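Ballum group is now at 294 recorded examples

The team of Eluned Ellis continues to collect examples for the Dresik learning system. In April we changed from simple boxes to old desktop computers, and the work became slower. One operator makes now 13 good recordings in a morning - before it was 18. 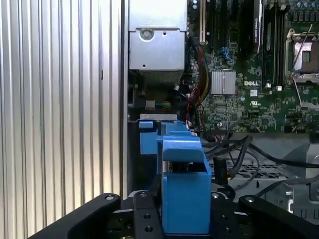

The gripper with a blue plastic part, inside an open computer with a Dell motherboard.

Every recording is checked by a second person before it goes to training. Our goal is 2000 examples. Colleagues from Bustthorpe who want to learn the controls can write to Eluned.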